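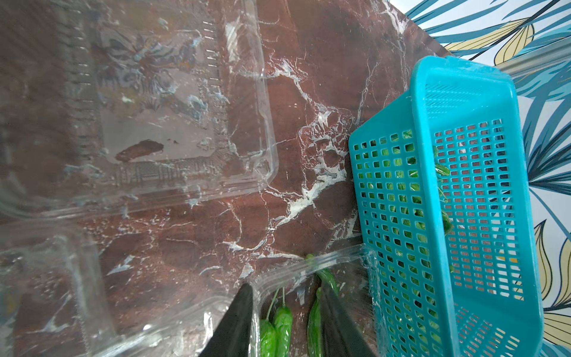 *Figure 6. Wrist camera view in a clear container, fingers open. Mask settings for this view are in 6.2 and 6.3.*

## 6. Setting up the wrist view for clear containers

Revised July 22, 2023, Salamatu Haruna

In this section you set up the Vunditz perception node for produce in clear plastic containers. It replaces the old section 6, which was written for cardboard trays only. If you work only with opaque trays, keep the default profile and go to section 7.

Before you begin, please check the following:

- The hand-eye calibration from section 4 is finished and saved.
- The Sarton viewer opens and shows both the color stream and the depth stream.
- The arm is in hold mode, and the stop button is in reach of the person at the keyboard.

> **CAUTION:** Steps marked with (M) move the arm. Keep your hands away from the work area when you do these steps, also when the speed is set low.

### 6.1 Load the profile

1. Stop the planner with `vunditz planner stop`. The perception node can stay on.
2. Load the profile:

 ```
 vunditz profile load clear_container
 ```

3. Read the answer in the terminal. It must show `profile: clear_container` and `planner: stopped`. If it shows `planner: running`, repeat step 1.
4. Open the Sarton viewer and select the layer **Raw depth**.
5. Move the arm (M) to the saved pose `look_down_near`.

In the raw depth layer you will see black areas where the plastic is. These are pixels without a depth value. Some pixels on the plastic will also have a wrong value, usually the depth of the counter behind it. Both are normal for clear material and you don't need to calibrate again.

**Note:** The profile does not try to repair the depth on the plastic. It takes the outline of the container from the color stream and the height from the counter plane. For this reason the counter plane must be good. See 6.4.

### 6.2 Mask the fingers

The fingers are inside the view of the wrist camera all the time. In Figure 6 they come up from the bottom edge, one on each side of the left pair of peppers. Without a mask, the node will report them as obstacles and the planner will refuse every grasp.

1. Open the fingers fully (M).
2. In Sarton, select **Masks > Gripper > Record open**.
3. Close the fingers to the half position (M) and select **Record half**.
4. Close the fingers completely (M), with nothing between them, and select **Record closed**.
5. Select **Build**. The viewer calculates the masks between the three positions.
6. Open and close the fingers slowly (M) and watch the colored overlay. It must follow the fingers with no dark edge left outside.

If a dark edge stays on one side only, the finger position from the driver comes too late. Set `finger_state_timeout_ms` to 380 and build again. Do not make the mask wider to hide the edge. A wide mask also covers the object that you want to pick, and the last part of the approach then becomes blind.

> **CAUTION:** Record the masks again each time you change the fingertips. An old mask on longer tips will leave the ends of the fingers unmasked.

### 6.3 Set the work region

The counter is seldom the only thing in the view. At a tilted pose the camera also sees the wall, and a pattern with strong shapes can be taken for objects. In Figure 6 there are large printed leaves in the top right corner, and part of them is green-blue, near the color of the basket. The color model alone does not separate these well.

1. In Sarton, select **Region > Draw on plane**.
2. Click the corners of the area where picking is allowed. Stay inside the edge of the counter.
3. Select **Close region**.
4. Move the arm (M) through all the saved look poses and check that the region stays on the counter in each of them.

The region is saved in robot coordinates, so you draw it only one time. If it slides when the arm moves, the hand-eye calibration is not good enough. Go back to section 4.

### 6.4 Fit the counter plane

A stone surface with veins gives many edges in the color stream. The edge finder can connect a white vein with the rim of a clear lid and make one long outline from both. With the settings below, an edge is kept only if it has support from the highlight detector too.

1. Select a look pose with a good part of free counter in the view.
2. Run `vunditz plane fit --samples 3850`.
3. Wait for the line that begins with `inliers`. At our bench in Walczak we received:

 ```
 samples 3850
 inliers 3818
 status ok
 ```

4. If the status is `weak`, choose another pose with more free counter and run the command again. Leave the number of samples as it is.
5. Set the edge rule:

 ```
 edges:
 require_highlight: true
 ignore_flat_lines: true
 ```

6. Save the file and reload the profile.

**Note:** With `require_highlight` on, a container standing in even, soft light can be lost, as its rim makes no highlight. In this case add one lamp from the side. We tried also to lower the threshold in place of the lamp, and the veins came back at once.

### 6.5 Containers, lids and the place target

The node gives each clear outline one of three labels: `base`, `lid` or `unknown`. The label depends mostly on the contents. An open shell with produce in it becomes `base`. An empty shell beside it becomes `lid`, and the planner treats it as an obstacle to go around.

1. Select the layer **Labels** in Sarton.
2. Check that the container you want to pick from is labeled `base`.
3. If two shells are both `base`, click the wrong one and select **Set as lid**.
4. Click the basket and select **Set as place target**.
5. For a basket with holes in the walls, turn on `solid_walls`. Produce is visible through the holes, and without this option the node can report it as an object to pick and send the fingers at the wall from outside.

> **CAUTION:** Never leave a label as `unknown` before a live run. The planner reserves no height for an unknown outline and may pass too low above it.

### 6.6 Peppers tied in a bundle

Peppers may be held together at the stems. For the planner this is one object with two bodies. If the node reports two separate objects, the planner will choose one of them and close a finger into the gap between both.

1. Turn on **Join by stem** in the produce settings.
2. Set `grasp_candidates` to 48. A lower number runs quicker but gives few candidates across the full width of a pair.
3. Set `prefer_axis` to `across_bodies`.
4. Select **Preview grasp**. The arm does not move in preview.
5. Check that the two finger lines in the preview are on the outer sides of the pair.

The view to look for at the pre-grasp pose is the following, with the tied pair between the two fingers and both peppers counted as one object:

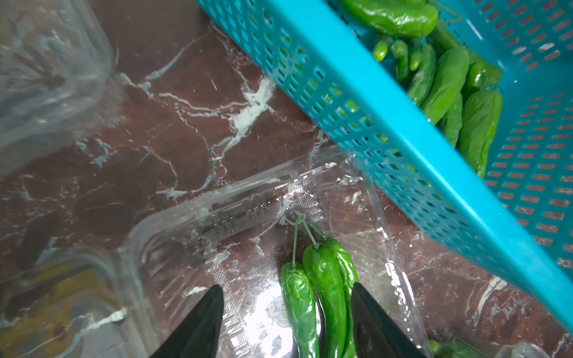 Brahim Morsy asked in the review if **Join by stem** should stay on for all produce, also for loose pieces. It should not. With loose peppers lying near each other, a crossing stem is enough to join two of them, and then the preview shows a width larger than the fingers can open. Turn the option on per job. He also asked for the joined objects to be drawn in one color in Sarton, and this is in the viewer from the present version.

### 6.7 First live run

1. Start the planner with `vunditz planner start --slow`.
2. Select one object and press **Plan**.
3. Look at the whole path in the viewer, including the way to the place target. The path must cross the basket rim from above.
4. Press **Execute** (M) and hold the stop button ready.
5. After the motion, save the log under **Run > Save with images**.

If the planner stops with a message, use this table.

| Message | Probable reason | What to do |
|---|---|---|
| `E_SELF_VIEW` | Finger mask is old or not complete | Repeat 6.2 |
| `E_NO_PLANE` | Too little free counter in the view | Repeat 6.4 from another pose |
| `E_WIDTH` | Two objects joined by mistake | Turn off **Join by stem**, preview again |
| `E_RIM_CLEAR` | Approach touches the container wall | Increase `rim_margin` one step |
| `W_GLARE` | Highlights on plastic are too large | Move the lamp, then reload the profile |

`W_GLARE` is a warning only and the run will continue. If it comes in each run, correct the light before you change any threshold.

**Note for users of Skirkow drivers:** the driver reports the finger opening from the center and Vunditz expects the full distance. Set `opening_mode: half` in the driver file before you do 6.2. If you already recorded the masks, delete them and record again.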